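Steltside Gripper Trials

The Steltside gripper trials are a long-running series of side-by-side comparisons of robot hands, grippers, wrist cameras and arm controllers, carried out in a furnished test room at Steltside. They began as a fairly modest affair, a matter of settling which of two grippers ought to be bought for a single arm, and grew over the following seasons into something that people in the field rather look forward to reading. The trials are best known for their insistence on household surroundings, with proper seats, carpet and glass, and for the Prullis sheet, the scoring form that has since been borrowed by a good many other workshops.

Background

Most gripper comparisons of the time were done at a bench, with a set of blocks and cylinders laid out in good light. The people at Steltside had nothing against this (they still keep a bench for the first day with any new piece of equipment), but they had found, to their cost, that a gripper which did beautifully at the bench could be quite hopeless beside a sofa. Carpet gives a little under the fingertips, glass throws back the light, and a low seat leaves hardly any room for the wrist to turn.

The first series took in just 2 grippers and was finished inside a week. By the third, the list had grown to include several multi-fingered hands as well as the plainer two-fingered sort, and the test room had been given over to the trials altogether. The name Kovuvstead, which turns up in the older write-ups, refers to the site where the first series was held before the move.

Low-level reaching

One of the more demanding parts of the programme is the floor course, in which the gripper has to work right down at carpet height, close to furniture and around whatever brackets and cables happen to be lying in the way. It is here that the bulk of a gripper matters most. A slim finger on a fat housing can be surprisingly awkward, as the finger reaches its target perfectly well while the housing above it is nudging the upholstery. The camera matters too, and a wrist camera fixed close to the housing will often lose a fair share of its view to the very tool it is meant to be guiding.

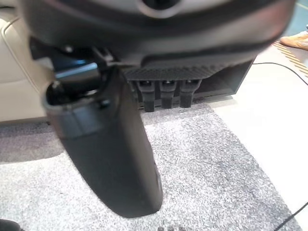
For this reason the Prullis sheet gives separate marks for reach and for sight. Reach covers how near the fingertip can be brought to an object without any other part of the gripper touching something it shouldn't. Sight covers how much of the object stays in view during the last part of the approach, which is usually the part where one would most like to see it! The two marks quite often pull against each other. Moving the camera further out improves the view but makes the whole assembly wider, and there have been cheerful arguments at Steltside over whether the exchange is a fair one.

Finger shape has been studied in some depth as well. Rounded tips have generally been preferred on carpet, where a square tip tends to catch in the pile, although square tips have their supporters for picking thin things off a hard floor. A full floor course consists of 39 attempts for each gripper, spread over soft and hard surfaces, and the operators are asked to write down in their own words how each failed attempt went wrong. These notes have turned out to be some of the most useful material the trials have produced, and some of the most entertaining.

The Prullis sheet

The sheet takes its name from the workshop that drew up the first version. It runs to two sides of paper and allows a top score of 112, divided between reach, sight, grip, release, recovery and what is simply called manners. This last heading puzzles newcomers, but it is taken seriously. It deals with how the arm behaves near people and furniture - whether it swings wide on its way back, how sharply it stops, and whether its cables stay out from under its own feet.

A gripper needs 65 to be recommended for general household work. Anything lower is written up all the same, with a note of the jobs it might still suit, and several low-scoring grippers have gone on to be very well liked for one particular task. The authors of the sheet have always said that the total is the least interesting number on it, and readers are encouraged to look at the separate headings first.

Work at the table

The table course is gentler on the wrist but a good deal harder on the cameras. Glass has been used for much of it, and a camera looking down through a clear top will pick up the floor, the supports and any number of reflections along with the thing it is supposed to be looking at. Controllers which judge distance from the picture alone have sometimes set an arm's height by the carpet, with rather noisy results.

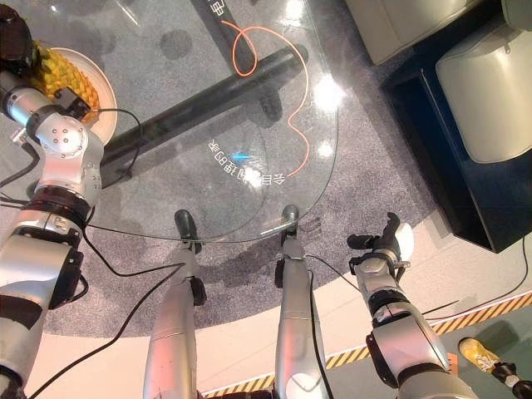

Multi-fingered hands have tended to do well at the table, particularly with rounded or knobbly objects that a two-fingered gripper can only pinch at one place. They are slower to set up, however, and they need more looking after, and their extra cabling counts against them under manners. The plainer grippers usually win on release, as they have fewer fingers to get clear of whatever has just been put down.

Two-armed work was added later on. Here the question is how the pair behaves together, and in particular what the idle arm does while the other is busy. Some controllers hold it perfectly still, while others let it drift a little to keep the machine balanced. Both approaches have scored well, and the choice seems to come down to how crowded the room is.

Papadopoulos controller

The Papadopoulos controller deserves a mention of its own, having been used as the common controller in every series after the second. It was picked for being slow, steady and easy to put right, so that differences between grippers would show up plainly and would not be muddled with differences in the software. Critics have pointed out that this does the faster grippers no favours. The Steltside write-ups accept the point, and an open section, in which makers may bring a controller of their own, has been held each March alongside the main series. Scores from the open section are printed in a separate table and are left out of the yearly averages.

See also

Wrist-mounted camera
Multi-fingered hand
Two-armed manipulation
Kovuvstead bench tests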